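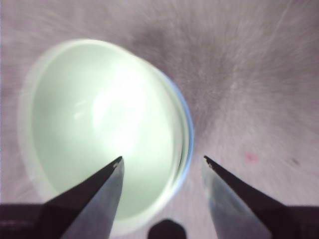 So I finally did the thing I've been threatening to do since last August and gave up my big supermarket run for a month. All of our food came from the Saturday-style market in Prollton, the little grocery on the corner, and whatever was already hiding in the freezer (a lot of peas, as it happens).

The first week was rough! I'm a person who buys cereal in bulk and suddenly I was standing in front of one kind of oatmeal, wondering if I even like oatmeal. I do now. I eat it with stewed plums and a spoonful of yogurt, and I've had it so many mornings that my husband has started calling it "the usual."

Money-wise, I kept every receipt in an envelope. We spent 36 dollars less than the month before, and I'd been expecting to spend more. Most of the savings came from not wandering down the snack aisle at 6 p.m. with an empty stomach. I did drive over to Jerenbridge once for flour and came home with flour, a fern and a second-hand lamp, so I'm leaving that trip out of the math.

Beverley Bunting at the egg stand gave me her soup recipe, which goes like this: onions, more onions, a potato, stock, and a lot of patience. I made it 4 times. The last batch I burned because I was on the phone with my sister, and we ate toast.

Will I keep going? Mostly, I think. I miss the fancy crackers and I'm going back for those. But the oatmeal stays, and I've promised to try Beverley's rhubarb thing next, so I'll post that recipe once I've made it at least twice.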